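Larnumside desk-wiping set: data card and fault note

Status: released with known fault, 167 episodes

Contents

Each episode is one attempt at wiping debris off a white desk with a blue cloth. Head view, joint positions and wrist force are logged. The wrist force channel is the one affected by the fault below.

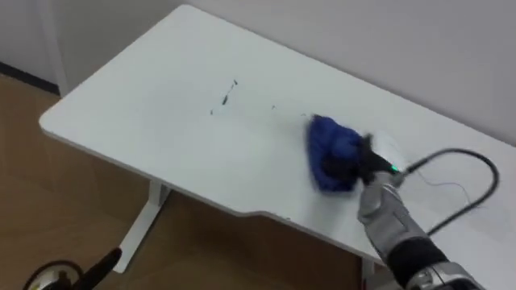

Fault

In 7 episodes the right arm kept pressing after the stroke had ended. The Matico controller held the last force target when the wrist channel dropped out -- it should have fallen to zero and lifted. The stop limit was set on the same channel, so it did not trip either. The operator used the hand stop in all cases. Peak load is unknown for the period of the dropout. 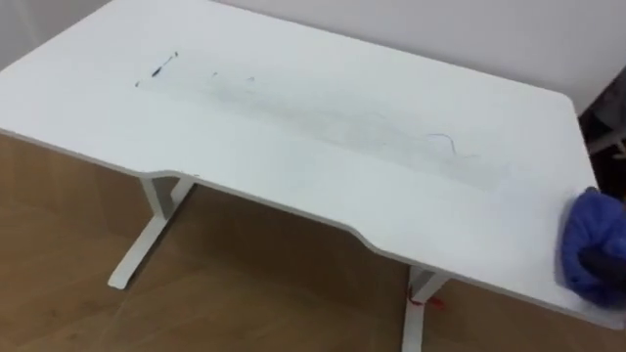
Sorensen asked whether the held target could also explain strokes that spread dirt without picking it up. Possibly, the comment went on, but a loaded cloth would do the same, and the log has no field for cloth state.

The dropout was traced to the wrist connector. With the arm extended and the wrist turned, the plug lost contact for around 2 seconds at a time. Cable routing matters here: the thick black cable leaves the right side of the wrist and bends back sharply to the forearm, which puts side load on the plug. Festau has since supplied a clamp, not yet fitted.
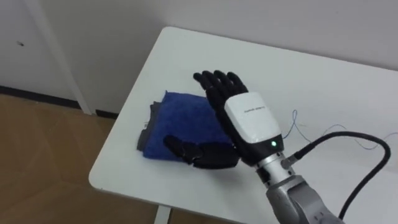
Use of the data

Episodes with a dropout carry fault = 1. Do not train force control on them. Position data is sound throughout. Anyone checking the hand pose by eye can use the open hand over the folded blue cloth, thumb spread wide, as a reference for a released grip.

Open items

Separate stop limit on motor current -- not started
Cloth state field -- planned for version 2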